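**Re: [teleop-users] How much clutter do you leave on the table?**

Wilfredo Manalo wrote:

> Hi all,
>
> We are starting our first tidying task at Sondden and I'd like to hear how others set up the table. So far I have been driving the arms over a bare surface with one cup and one tray, and the demonstrations look lovely. Then I put a second cup down and the trained policy goes to the spot halfway between the two and closes on air.
>
> Do you add objects a few at a time, or start with a mess and let the operator sort it out? And do you script the order in which things get picked up? My two operators have completely different habits, and I can't tell yet whether I should care.
>
> Wilfredo

Hello Wilfredo, and welcome to the mess!

Your halfway point made me smile, because we met that same ghost cup in February when we were getting Pruka going. I'm sure others on the list will have neater answers than mine, but I'll tell you what we ended up doing and you can take whatever is useful.

We started bare, as you did, and then went up in steps for a while: one extra object, then another, with a fresh batch of 30 demonstrations each time. I wouldn't do that again. By the time we reached a table that looked like anyone's real table, the early batches were so unlike the later ones that I left most of them out of training. These days we go straight to a full table and move everything between episodes. I do mean everything, including the things the arms never touch. If the keys always sit by the tape, the policy will learn that the tape is where the keys are, and you will spend an afternoon wondering why it reaches for nothing.

On the order of picking, yes, I think you should care, at least at the start. Sit your two operators down together for an hour and let them agree on something simple. Ours is nearest object first, big before small if it's a tie. They don't have to follow it perfectly – people drift, and a little drift does no harm – but if one of them starts at the far end and the other starts at the near edge, the average of the two is a hand that hovers in the middle looking lost. Once the policy is steady you can loosen this and mix in other orders on purpose.

A few smaller things, in no special order:

- Clear plastic is worth practicing on its own. Lids and boxes are hard for the operator to judge through the head view, never mind for the policy. I ask people to slow right down and come in from the side.
- Keep a failed grasp if the operator recovers from it smoothly. Throw it out if they stop to think for a long time with the gripper in the air.
- Tiny parts can wait. We leave them out on the table from day one so the policy gets used to seeing them, but we don't ask anyone to pick them up until the larger things go well.
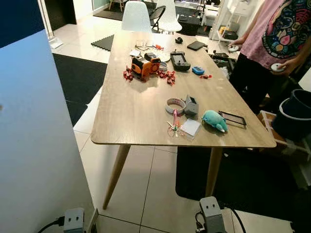
Rania Kettani

With a spread like the one there, I'd have the operator begin with the plush toy and the roll of tape, which are near and forgiving, and leave those little red pieces around the orange device until much later. The pen with the keys on it is its own kind of trouble. It wants to be treated as one object, but it has two good places to hold it, so pick one and tell everybody.

You'll also notice how bright the light is on the middle of the wood. We used to fuss over that with blinds. Now we just record at different times of day and let it move, and I haven't missed the blinds at all.

One question back to you, if you have time. Are you using the Lumanlan handles or something of your own? We changed over partway through and my wrists are much happier, but I have a feeling that the fine placements got a bit sloppier, and I'd love to compare notes with someone who has tried both.

Warm wishes to everyone at Sondden,
Rania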